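주택정책론 강의노트 7
공공토지를 활용한 사회주택: 사업구조와 재원

1. 이번 시간의 범위

지난 시간에는 주택수요 추정과 소득분위별 부담능력을 다루었다. 이번 시간에는 지방정부가 보유한 토지에 사회주택을 공급할 때의 권리관계, 재원 구성, 입주자 선정을 다룬다. 사례는 Ilen시의 Okitz 지구이며, 수치는 모두 수업용 사례집 3장의 것을 그대로 쓴다. 택지개발 일반론은 반복하지 않으므로 필요한 사람은 노트 4를 다시 볼 것.

2. 용어

사회주택: 공공 또는 비영리 주체가 시세보다 낮은 임대료로 공급하고, 임대료 산정 방식이 사전에 공개된 주택.
토지임대부: 토지 소유권은 공공에 남기고 건물만 분양 또는 임대하는 방식. 토지 사용권의 존속기간이 핵심 변수다.
매칭 출자: 상급기관의 지원금이 지방정부의 자체 부담을 조건으로 집행되는 구조.
유보지: 용도가 확정되지 않은 공공 소유 토지. 장부가액과 감정가액의 차이가 크므로 사업비 산정 시 어느 쪽을 썼는지 반드시 밝힌다.

3. Okitz 지구의 사업구조

Okitz 지구의 공급계획은 1,165호이다. 토지는 전부 시 소유이며, 시행자 Pillix가 60년의 토지사용권을 설정받아 건물을 짓고 운영한다. 기간이 만료되면 건물은 시에 귀속된다. 이때 잔존가치를 누가 부담하는지가 협약서에 명시되지 않은 점이 첫 번째 쟁점이다.

두 번째 쟁점은 토지사용료의 산정 기준이다. 감정가액에 일정 요율을 곱하면 주변 지가가 오를 때 사용료가 함께 오르고, 그 부담은 임대료로 전가된다. 반대로 최초 금액을 고정하면 시의 재정손실이 누적된다. 실무에서는 물가지수에 연동하되 상한을 두는 절충안이 자주 쓰인다.
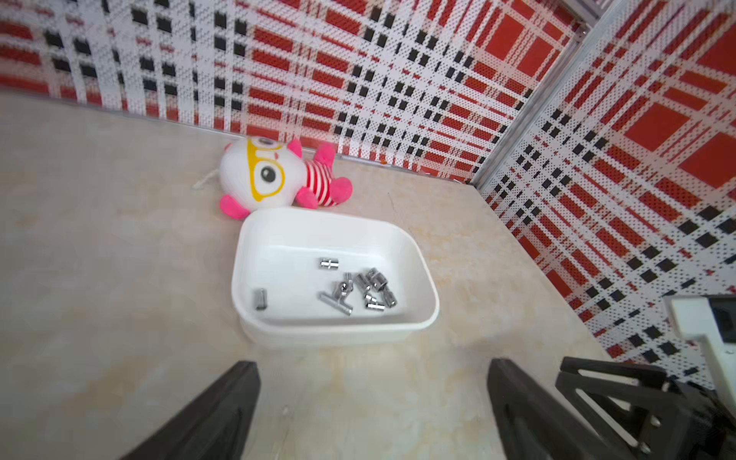

Vira Dovhaniuk은 상한을 두는 것만으로는 부족하다고 지적했다. 상한에 도달한 해가 이어지면 시는 차액을 이월해 청구하려 하고, 이월 금지 조항이 없으면 상한은 납부 시점을 늦추는 효과만 낸다는 것이다.

이 지적은 협약서 검토 과제와 직접 연결된다. 과제에서는 상한 조항과 이월 조항을 한 묶음으로 읽고, 어느 한쪽만 인용한 답안은 감점한다.

4. 재원 구성

재원은 네 갈래로 나눈다. 상급기관 지원금, 시 자체 부담금, 시행자의 장기차입, 입주자 보증금이다. 지원금과 시 부담금은 매칭 관계이므로 시의회 의결이 늦어지면 지원금 집행도 정지된다. 예산 회계연도와 공정표를 나란히 놓고 보아야 하는 이유가 여기에 있다.

장기차입은 금리 조건보다 상환 개시 시점을 먼저 확인한다. 입주 전에 상환이 시작되면 임대수입이 없는 구간이 생기고, 시행자는 이 구간을 보증금 선수납으로 메우려는 유인을 갖는다. 보증금을 공사비로 전용하는 행위가 금지되어 있는지, 별도 계정으로 관리되는지를 협약서에서 찾아 표시할 것.

현금흐름표를 작성할 때의 유의사항은 다음과 같다.
- 공실률은 전 기간 동일 값으로 두지 않는다. 입주 초기와 안정기를 구분한다.
- 대수선비는 매년 적립으로 처리하고, 지출 연도에 일괄 계상하지 않는다.
- 관리비는 임대료와 분리한다. 합산하면 부담능력 지표가 왜곡된다.
- 지원금은 수령 연도에 기재하며 교부 결정 연도와 혼동하지 않는다. 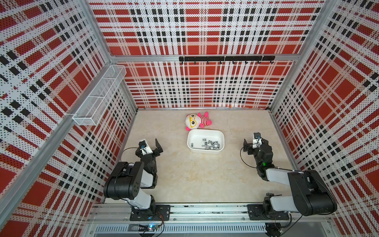
문. 시가 토지를 현물로 출자하면 매칭 부담금을 낸 것으로 볼 수 있는가?
답. 지원 지침의 문언에 따른다. '자체 재원'이라고만 쓰여 있으면 현물 인정 여부를 사전 협의로 확정해야 하고, '현금 부담'으로 한정되어 있으면 토지 출자는 산입되지 않는다. Okitz 협약은 후자에 해당한다.

5. 입주자 선정과 배분

선정 기준은 자격요건과 우선순위로 나누어 읽는다. 자격요건은 소득, 자산, 무주택 기간, 거주지이며, 하나라도 미달하면 심사 대상에서 제외된다. 우선순위는 자격을 갖춘 신청자 사이의 순서만 정한다. 두 단계를 섞어 점수표 하나로 처리하면 고득점 항목이 결격사유를 상쇄하는 오류가 발생한다.

1차 공급분은 500호로, 철거이주 가구와 일반 신청자에게 나누어 배정된다. Si-eun Sun의 발제문은 철거이주 가구 몫이 미달할 때의 처리를 두 안으로 정리하였다. 하나는 즉시 일반 물량으로 전환하는 안이고, 다른 하나는 2차 공급까지 유보하는 안이다. 전환안은 공실을 줄이지만 이주 시기가 늦은 가구의 권리를 소멸시킬 위험이 있다. 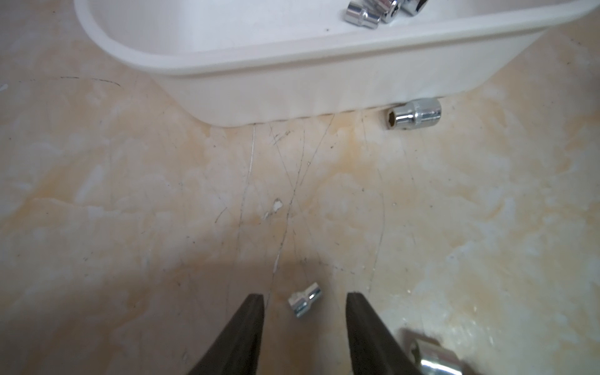 유보안을 택할 경우에는 유보 기간의 임대료 손실을 누가 부담하는지 정해야 한다. 시행자가 부담하면 손실은 운영비 절감 압력으로 나타나고, 시가 부담하면 별도의 예산 항목이 필요하다. 사례집의 Shim 지구는 시가 부담하는 방식을 택하고 유보 기간을 11개월로 제한하였다. 기간이 끝난 물량은 추첨 없이 예비 순번자에게 넘어간다.

재계약 심사도 같은 원리로 본다. 소득이 기준을 초과한 가구를 즉시 퇴거시키는 규정은 집행 비용이 크고, 소득 신고를 기피하게 만든다. 할증 임대료를 단계적으로 적용하는 규정이 대안이며, 이 경우 할증분의 귀속 계정을 명시해야 한다.

6. 과제

협약서 사본에서 토지사용료, 보증금, 잔존가치에 관한 조항을 찾아 조항별로 위험 부담자를 표시한다. 표시가 불가능한 조항은 그 이유를 한 문단으로 쓴다. 분량은 A4 두 쪽 이내.
제출 마감: 12/13/21
읽을거리: 사례집 3장 전체, 4장은 Shim 지구 부분만.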